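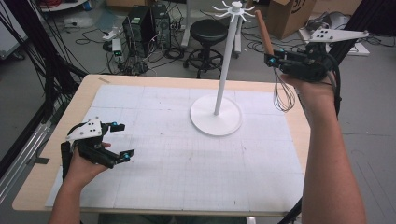
Alcides Rangel wrote in to say that his mug tree tips over whenever there are mugs on only one side, and asked if anyone else at Privdale had given up on them. Several of you have. Before you put yours in the donation box, try a few things.

Load it in pairs. Hang the first mug, then hang the second on the opposite hook, and take them off the same way. A tall stand on a small round base will lean toward whichever side is heavy, and a 16-ounce mug is heavier than it looks. Keep those in the cupboard or on the lowest hooks if your tree has more than one level.

Check the base. Most of the poles screw in from underneath and work loose over time. Turn the stand upside down and tighten it. If it still wobbles, 3 felt pads spaced evenly will sit flatter than the worn rubber ring.

Use it for other things. Deming Hao keeps hers by the stove with no mugs on it at all. It holds measuring cups, a small strainer and a whisk, provided the handle has a loop. A whisk with a plain wooden handle can hang by its wires, but it swings, so she puts that one in a jar.

Wipe the hooks when you wash the mugs. Dust collects where the hooks meet the pole, and an old toothbrush gets it out. Dry metal ones right away or they will spot.

The kitchen swap shelf in the laundry hall has 2 mug trees on it now if you would like to try one. Please bring back anything you don't end up using. The shelf will be cleared at the end of January.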